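14 Sep 2022

Great day on the Trungate build! Both grippers stayed on the bench past lunch, and I got to the table setting task I've wanted to try since spring.
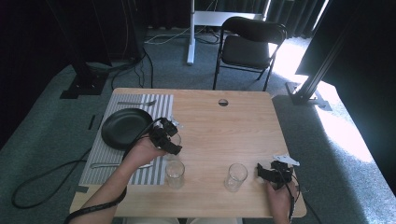 Plate, fork and knife on the striped mat, glasses next.

Rewrote the Rebane logger before supper and it saved 1,137 readings, my best yet. The finger pads are the part I love most (two small round holes each, so easy to swap).
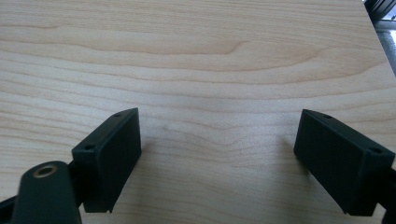

I still want softer faces on them, maybe thin rubber. Ordered 17 more brass inserts from Serkivby too, which should see me through the next pair.

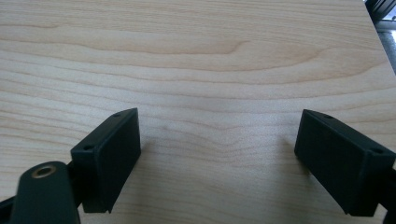 What do I fix first tomorrow? The cable on the left one, then the pads.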